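Budget sanity check: door-opening delivery robot, or automatic doors?

tallgrass_ops
Posted 7 November 2019
We run a two-floor office and parts storage site. Management wants a mobile robot with an arm to move bins between rooms after hours. Fulex quoted us 124 thousand for one unit, and Prudero came in lower but bills the door-opening software as a yearly add-on. We have 16 doors on the route, all with round knobs. Money has to be committed by February. Talk me out of it?

benchvise
Easy. Put openers on the doors and buy a plain cart robot with no arm. You're paying for an arm so it can turn a knob.

mk_lathe
I don't agree. Our landlord won't let us touch the doors, and half of them are fire rated. Get the permit costs first, then compare. I'd still want an arm for lifting the bins anyway.

benchvise
Lever handles, then. Cheap, and your landlord will probably say yes to those. Has either vendor shown you a real door yet?

tallgrass_ops
Not yet. Fulex says over 245 hours of simulated door runs, and they'll do a site visit once we sign. Their engineer did send me a view from the simulator.

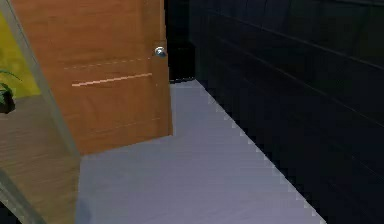
Simulator view: wood door with a round knob, partly open.

quietpallet
Pretty wood grain. Does their door have a closer on it? What does the knob weigh in there, how stiff is the latch? A picture won't tell you any of that, and neither will an hour count. I sat through the same pitch from Zwahlen and asked for the failure log — still waiting.

mk_lathe
Simulation is a normal way to train these things, so I wouldn't hold it against them. The site visit after signing is what bothers me.

benchvise
Same here. Ask for 2 weeks on your own doors, paid if need be, with the fee taken off the price. Ondon did that for us on a floor scrubber.

tallgrass_ops
OK, I'll ask both for a paid trial and get a price on lever handles. Anyone know if Prudero's yearly fee goes up per door or per robot? The quote just says "per deployment."

quietpallet
Get that in writing before you send anyone a PO.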